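Processor and Board Handling - Bench Gallery
Halvorsen Hardware Teardown Notes, June 2025

These pictures cover work with desktop processors and boards at the Halvorsen bench. The parts are a processor with a silver heat spreader on a green substrate, a green motherboard, and a gray practice plate with raised shapes in place of components. Click any picture for the larger version.

1. Processor held by the edges, raised blocks of the tray behind it.

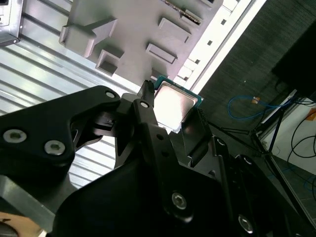 Edge contact is the rule for all bare processors here. The underside stays clear of fingers, tools and the bench mat. Spare parts go into the Kosia drawers - one part per compartment, lid closed, label facing out.

2. Motherboard with two long black memory slots, both empty. Black wires enter at a white connector near the upper slot.

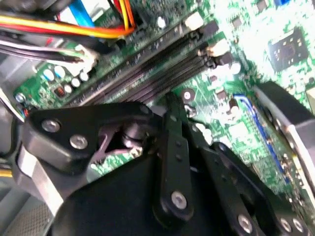 Should the memory come out before the processor?
We take it out first. The modules are tall and get in the way of the cooler. Open the latches fully and lift each module straight up.

Cables are moved to one side and left plugged in unless the board is leaving the case. Screws are sorted by length in a Brastemetti tray with 6 wells.

3. Processor upright below the gray plate. The plate is 3D-printed and has hollow square sockets along the top edge, with parallel bars lower down. A silver tower case stands to the right.
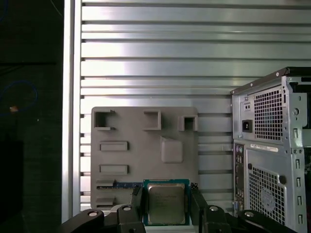 Amancay Urrutia writes that the order of work should be printed on the plate drawing as well, and that the Odano sheet from December still lists the cooler ahead of the memory. The sheet will be corrected.

Plate drawings are kept with the bench notes, file 586. Dimensions are in millimeters. Corrections go to Alžběta Vlček, with the file number in the subject line.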